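Zelau Robotics Club — general list
Subject: Re: Sandwich task, where are we and what do people need to do

Replying to the whole list so the newer members get this too. Quoted text first, my answers under it.

> Hi all, I missed the last two build nights and I'm trying to catch up
> before I sign up for a slot. Some questions:
>
> 1. Are we still using the flat plates, or did we change to the tray?
> 2. The task sheet on the wiki says the stack order is free. The sheet
> taped to the cabinet says it is fixed. Which one?
> 3. How many runs do we have, and how many do we want before Sitevent?
> 4. Is the crumb problem with the buns solved?
> 5. Is anybody working on the lettuce? My picks on it were bad and I
> don't want to spend a whole evening on it if somebody already has
> a fix.
>
> Also, the acrylic parts I cut in the fall were a bit long. If they
> are still in the way I can trim them.

1. Tray. The plates are back in the kitchen and should stay there. They slid every time the gripper pressed down on the stack, and we were losing runs to that. The metal tray is heavy enough to stay put, and it gives us a rim to line up against. It goes in the center of the table with the clear vegetable container inside it, at the top end. The stack gets built in the open part below the container.

2. The sheet on the cabinet is right and the wiki is old. I'll fix the wiki on Monday. We tried free order and it made the runs very hard to compare, so everyone should follow the taped sheet until the first round of training is done. If you want to try another order, save it under a separate folder name and say so in the log.

3. We have a little over 200 usable runs. The goal is 700 before Sitevent, which is a lot, but the pace has gone up now that resetting the table takes less time. A careful person can do 8 runs in a slot. Please don't go faster than that to get the number up. When we went through the last batch, most of what we threw out came from the ends of evenings.

4. Partly. Toasting helped the buns keep their shape in the gripper, but they drop crumbs on the tray and there is no way to stop it. We had a long talk about whether to wipe the tray after every run. What we settled on is to wipe it when you swap ingredients and leave it otherwise. The model will have to deal with a dirty tray at the contest, so it may as well learn on one.

5. Lettuce is open. Please do work on it! The current method is to come in low and close slowly, and it still picks up two or three leaves at once. The red cabbage is easier because it's stiffer, and it holds a fold once it's placed. If you find a grip width that works on the lettuce, write it down in the log with the date, even if it only works half the time.

On the acrylic, please leave the parts alone for now. We have two racks on the table, one on each side of the tray, and the stops in the config file are set for the lengths they have today. If we trim anything we have to measure it all again. After Sitevent you can cut whatever you like.

For people who haven't been in since we changed the layout, the table looks like this when the arm is at the right rack:

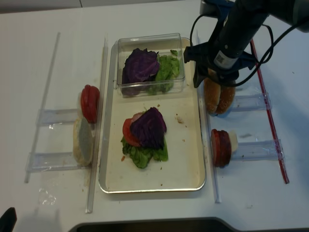 Sandwich task, current layout. Gripper at the bun, stack partly built on the tray.

The bun and the slices stand on edge in the racks. Earlier in the fall we laid them flat in a pile, and the fingers could not get under the top one without pushing the rest over. Standing them up fixed that for the bun. Tomato slices are still a problem if they are cut thin, because they sag and stick to each other. Cut them thick, and pat them dry with a paper towel before you load the rack.

Some other things that came up at the last meeting:

Software. Everyone should be on the new branch of Ki. The old one still runs, but it writes the gripper values in a different scale and we then have to convert the files by hand. If the start screen doesn't show the branch name in the corner, you are on the old one. Pull again and restart both machines, the one on the arm and the one on the desk.

Storage. The shared drive is almost full. I moved the cup stacking runs to Memico and they are still readable from there, only slower. Please don't keep private copies of the sandwich runs on the drive. Put failed runs in the folder for failed runs — do not delete them, we want them for the second round.

Food. The club pays for buns, tomatoes, lettuce and cabbage. Keep the receipt and put it in the envelope. Nothing that has been on the table gets eaten, and it all goes out in the trash the same night. We had a smell in November and the school was not happy about it.

Slots. The sign-up sheet is open for the next two weeks. The late slots are mostly free. Two people per slot, one on the controls and one resetting the table, and trade places halfway through. The person resetting keeps both hands away from the table until the operator says clear. If you are alone, you can work on the log or the code, but the arm stays off.

Calibration. Do it at the start of every slot, even if the people before you just did it. It takes a few minutes. The check is to touch the marked point on the tray rim with closed fingers. If you are off by more than the width of the mark, run the full routine and note it in the log.

I still need somebody to write the one-page task description for the Sitevent form. It should say what the robot does, what we built ourselves and what we bought. Last year's page for cup stacking is on the wiki and you can copy the structure. Reply to me directly if you want it, so we don't end up with three versions.

Club room is open from 4 p.m. as usual.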